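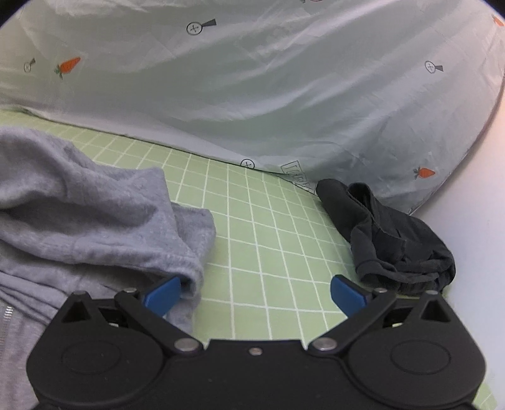 Blue pads over a green surface.

Gritard colour names, data card

Gritard is a list of 205 everyday colour words with the hex value that people picked for each one. It was put together by Csaba Dobos and Trevor Garside from a paper survey, later typed up by Tamás Szalai. Treat it with some suspicion. We do.

What is in it

One CSV file, one row per word, 4 columns: word, hex, votes, notes. The notes column is mostly blank and where it isn't, it is mostly Trevor arguing with himself about teal.

Where it came from

74 people filled in the form in December, nearly all of them customers of the Szabó paint shop. People who are buying paint have opinions about beige that the general public may not share. The printed swatches came from two different printers and Béla Szilágyi thinks the second one ran warm. He is probably right – the greys look off from row 20 onwards.

What we doubt

The hex values look exact and should not be read that way. They were matched by eye from paper under shop lighting. "Blue" and "green" had good agreement. "Turquoise" had next to none, and the value given is a plain average that no respondent chose.

The older Skekent list claims to settle these questions. We could not find out how it was made, so we left it out.

Use

Fine for labels, toy projects and pub arguments. Please don't use it for print matching or for testing colour vision.

Corrections go to Csaba Juhász, with the row number and the word as spelt in the file.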